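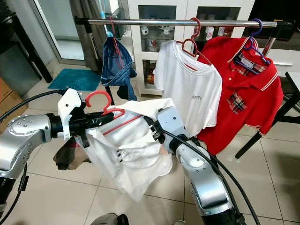

Figure 2. White button-up shirt on a red plastic hanger, held by both arms in front of the rail.

3.2 Collecting the hanging demonstrations

The hanging task was shown to the robot in two ways. In the first, an operator drove both arms by remote control using a pair of leader arms, each with a trigger for the gripper. In the second, the motors were set to a low-stiffness mode and a person moved the arms directly by the forearm. We call these remote and hand-guided demonstrations in the rest of the paper. The final set has 2,852 demonstrations, of which some 1,000 are hand-guided. All were recorded with the Sovix logging tool, which stores joint positions, gripper opening and the camera streams on one clock.

A demonstration begins with the garments piled on a table and at least one free hanger within reach. The operator picks up a hanger, opens the neck or waist of a garment, works the hanger in, lifts the two together and carries them to the rail. It ends when the hook is over the rail and both grippers are open and clear. Folding a garment over the lower bar was allowed for pants and shorts. Shirts had to go on by the shoulders.

We divided each demonstration into four stages: pick, insert, carry and hook. The stage boundaries were marked afterward by Ruairi Pollock and checked by a second annotator. Where the two disagreed by more than a second, they watched the recording together and settled on a time. Insert was the hardest stage to mark, since many operators put one shoulder in, carried the garment a short way, and then finished the second shoulder in the air. We marked these as a single insert stage that ends when the second shoulder is seated.

The carry stage looks simple but takes up a good share of the recorded time. The arms have to stay far enough apart to keep the cloth from folding into a gripper, and close enough that the hanger is not pulled out of the neck. In Figure 2 the left gripper has the hook of the hanger and the right gripper has the side of the shirt near the bar. We asked operators to use this grip for shirts whenever they could. It leaves the hook free above the jaws, and the left arm can then bring it over the rail without a second grasp. Garments already hung were left in place between demonstrations, so the free length of rail varied. Operators were told to go for the nearest gap and to avoid pushing other hangers along with the arm.

Three of the operators had used leader arms before. The fourth, Bienvenido Malabanan, learned on the task itself, and we kept his early recordings in the set under a separate label. They contain more pauses and more second tries than the rest. We come back to them in Section 5.

Camera placement was fixed for the whole collection. The head camera sees the table or the rail, depending on where the robot is standing, and the wrist cameras see the fingers and whatever is just past them. The head view is good for choosing a garment and for the carry. It is poor for the pick, where a thin hanger seen from above can be hard to separate from the cloth under it. For the pick stage we relied on the wrist view, in which the hanger stands on edge between the fingertips and its red outline is easy to follow. White pants on a light gray table were harder. Their stitching often gave a better cue than their outline did.

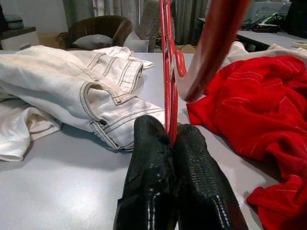
Guthrie, January

Notes from the collection site, kept by Cameron Paterson and lightly edited:

Morning given over to picking hangers off the table. With the fingers closed on the thin part the hanger stays put as long as nothing touches it. Once the bar catches on cloth it pivots, and the operator has to set it down and start again. Torquil's fix is to grip lower and squeeze before lifting, then wait a moment. Slower, but fewer restarts. Added to the instructions.

The red clothes and the red hangers are a nuisance. On the head camera it is hard to say where one stops and the other begins if they overlap. We are leaving them in. Purple hangers to be mixed in more often so that color alone does not give the answer.

Hand guiding after lunch. Much better for the neck opening, where you can feel the cloth tighten. Worse for hooking on the rail: the person's own arms get in front of the head camera and those stretches have to be masked. Also tiring. We changed guides every half hour.

Cable on the right arm pulled against the elbow twice when reaching down to the near side of the table. Tied it back with more slack.

We include these notes because several of the rules in the final instructions came from them. The instruction to squeeze before lifting was in use from that point on. Demonstrations recorded earlier were not removed, and the mixture is noted in the released index.

The next part of the task, with both arms working over the pile, is where remote and hand-guided demonstrations differ most. Under remote control, operators tended to keep the hanger still with one arm and bring the cloth to it with the other. When guiding by hand they moved both arms together, tilting the hanger steeply and lifting a flap of cloth toward it. The second way is quicker for thin shirts, but it needs the two grippers to come close to each other, and contact between them was common. We stopped a demonstration only if the contact moved the hanger in the jaws. A brief touch was left in, and the policy is free to copy it.

Ruaridh Galbraith suggested keeping the rest of the laundry on the table during insertion, where we had first planned to clear it. We adopted this after a short trial. A cleared table gave tidy recordings, but a policy trained on them would grasp at any cloth near the hanger once other garments were present. With the pile left in, the neighboring garments get dragged, lifted and dropped, and the operator's corrections are part of the data. These corrections are useful when the robot later picks up two layers at once.

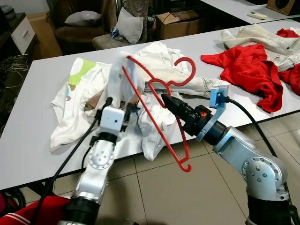

3.3 Filtering and balancing

Recordings were passed through two checks before training. The first is automatic and rejects any recording with a gap in a camera stream or a jump in joint position. The second was done by eye with the Grandedex viewer. A reviewer watched each recording at double speed and rejected it if the garment fell off the hanger after the hook was released, or if a person's hand moved the cloth directly. Failed grasps followed by a successful one were kept.

Shirts are more frequent than pants in what remains. We sampled by garment type during training so that each type appears equally often in a batch, and applied the same rule to remote and hand-guided demonstrations. Masked stretches of hand-guided video were used for the joint targets only. The baseline, Ploltine, was trained on the same filtered set with its default sampling.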